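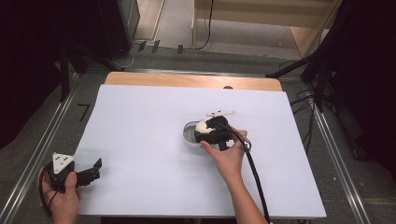

How many demos before adding a second task?

Asked Sunday, June 16, 2024

We're collecting two-handed demonstrations with a pair of hand-held grippers, right hand doing the pick and place, left hand mostly idle. The task is a small round object and a clear dish on a white board. We have 900 episodes so far and the policy still misses the dish when it's near the edge of the board. Should I keep going to 2,000 on the same task or start mixing in a second one? Board, table and lighting haven't changed the whole time.

3 answers

Answer 1 (accepted)
I'd stop adding more of the same. Plot where the dish was at the start of each episode. Ours at Tundbridge were nearly all in the middle third of the board, and we had 2,072 of them. We recorded a smaller batch with the dish near the edges and corners and the misses dropped a lot. Also decide what the left hand does. If it drifts around while idle, the model learns the drift. Pick a rest position and go back to it every time.

Answer 2
More than 2,500 for us, but different grippers (Rilteck), so I don't know if it carries over.

Answer 3
Agree with the first answer. Check your cables too. If one pulls on your wrist at the far side of the board you'll start avoiding that side without noticing. Change the colour of the board at some point as well.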